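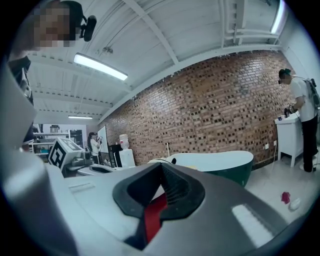

My job at Ostex used to be picking and packing returns at Hekham, and for the last eight months it has been teaching robots to do bits of it. I get asked about this constantly, in the canteen, in the car park, once in the dentist's waiting room, so Padmavathi Acharya (my team lead) suggested I write the answers down and stick them on the staff pages. I've tried to keep it to what people really ask. If you've come up to the training room you'll know the brick wall and the bathtub standing out on the white tiles, and you'll have seen one of us over at the white cabinet with a pack strapped on his back and cables coming off it. That's a normal working day for us now!

So what do you do all day?

Everyday jobs, over and over, with a gripper in each hand instead of using my fingers. Put this in that, shut it, open it, move it over there. The grippers record how they move and what they can see, and all of that goes to the people at Blackwood who build the software. They train the robot on it. I don't do any of the clever computer part and you won't be asked to either.

Most tasks get done 100 times before we change to a new one, and between goes we shift things about a bit. If the bag is always in the same place the robot only learns about a bag in that place, and then someone in returns puts it down slightly wonky and the whole thing falls over.

Is it boring?

Some of it, yes. Zips are boring. Anything with a lid gets boring by the afternoon. But I packed parcels at the same bench for years, so my bar for boring is quite high. I do like that we talk while we work, which we never could on the line because of the noise. And I've got weirdly competitive with myself about straps.

Why practise in that room and not down in the warehouse?

Two reasons, as far as I understand it. The warehouse is busy and nobody wants us underfoot with cables. And Blackwood want the robots to cope with all sorts of places, homes as well as work. That's where things like the tub come in. I was a bit sniffy about it at first – I thought we should be doing it at a proper packing bench – but I've come round.

How long did it take to learn?

I could use the grippers after a morning. Using them well took much longer. You lose all the feeling in your fingertips, so you find yourself staring at the thing you're trying to grab, like threading a needle. The rubber pads inside have fine grooves for grip, which helps, but soft stuff still slides if you pinch it badly. My advice is to go slower than feels natural and keep both grippers where you can see them. If you've ever fed a toddler you have the right temperament.

What do you do if you drop something?

Carry on, mostly. I used to say sorry out loud every time! If I fumble a strap and then pick it up again, that's useful, they say, as the robot will fumble too and needs to see how to get out of it. If it all goes really wrong we mark that go as a bad one and start over. There's no telling off and it doesn't go on your record.

What sort of things do you handle?

Whatever turns up in returns, and then some. Bags are the ones I'd warn you about. With a backpack you've got floppy material, shoulder straps, clips, and something soft inside that won't stay put. You hold a strap with one gripper and try to keep the rest still with the other, and the bag does as it pleases. The cream one with black trim is my nemesis. We put it down on the red mat with the yellow soft toy, and I've spent more time looking at that toy than at some of my relatives. 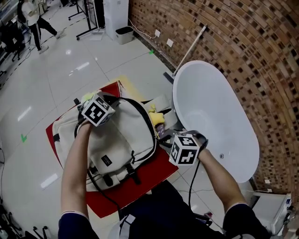
Are the robots going to take our jobs?

The big one. I'll tell you what I know, and what I don't.

There were 135 of us at Hekham when this started and we were told there would be no redundancies while the trial runs. That has been kept to so far. What has changed is who does what. Two people from returns moved up here with me, the evening bag sorting has gone down to a smaller team, and when someone from that team left in March their post wasn't filled. I think you should know that last bit, because it doesn't make the newsletter.

What happens after the trial, I don't know, and I don't believe anybody who says they do. Padmavathi has asked for it in writing and she'll post the reply here when there is one.

Doesn't it feel odd, training your replacement?

Yes, sometimes. I had a proper wobble in the second month and nearly asked to go back down. What settled me was seeing how far off it still is with the fiddly jobs. The robot in the trial bay is decent at lifting a box from one place to another. Give it a bag with a twisted strap and it's stuck. For now someone stands next to it sorting out the ones it can't do, and I'd like that someone to be one of us on a decent rate. I'd also sooner be in the room when these things get decided than hear about it later.

Do you get paid more?

A bit. It's a skills supplement on top of your normal rate, and you keep it for as long as you're in the team. If you go back to your old job you lose it. We did argue about that and we lost.

Is it hard on the body?

Different aches. My knees and lower back are far better than they were. My forearms and wrists are worse, and my neck gets stiff from looking down. We swap tasks every hour and you're allowed to put the kit down whenever you need to – please do! I pushed through a sore thumb for a fortnight and ended up with a brace on it. Ask for the grips to be adjusted too, as they come set up for bigger hands than mine.

Are you being filmed?

The kit has cameras, so yes, the work is recorded and other people in the room can end up in the recording. Faces are blurred before the recordings are passed on. There's a form to sign and you can say no to it. One of my old bench mates said no and it caused no trouble for him at all. The sound is off unless they tell you otherwise, which is lucky considering my singing.

Can I try it before I put my name down?

You can. Come up at 2 on any day we're in and someone will hand you a pair of grippers and let you have a go at something easy. Wear sleeves you can push up and don't be put off if you're useless at it, I was.

Will it come to Pleltbridge as well?

They've been to look at the building, and that's as much as I've heard. If you work there and want a say in how it's done, get your questions in early. We left ours until the kit had already arrived, and changing the break pattern after that took ages. My extension is on the contacts page, and mornings are the best time to catch me.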